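July, late

Back from the second Skorkon demo and I still don't want to sign anything.
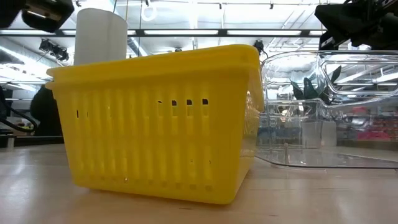
Jolien Aerts has the quote down to two arms and a table, no service contract, and thinks that makes it cheap. I went through it again on the train. The grippers are priced each, the spare fingers come in packs, and the "starter training" is 13 hours of somebody's time billed at a rate I would love to be paid. She kept saying the hardware is the small part. Then why is it the only part with a discount?

What I wanted to know was how it copes with ordinary shop stuff, yellow baskets and clear plastic bins, because clear plastic is what we have miles of. I asked twice. I got a brochure and a second coffee. Hamer at least admitted in writing that their cameras dislike see-through tubs, and I trusted them more for it.

Concetta Sorrentino wants a figure for the budget by tomorrow at four. I've put 600 a month against the lease and left the purchase line blank. She won't like blank. Sosa never rang back, and Hitier want a deposit before they'll even send a floor plan, so they can whistle.

The payback sheet assumes 504 picks a shift with no stoppages. Our own people don't manage a shift with no stoppages and they have hands.

Must ask who pays for the guarding. And measure the doorway at the back.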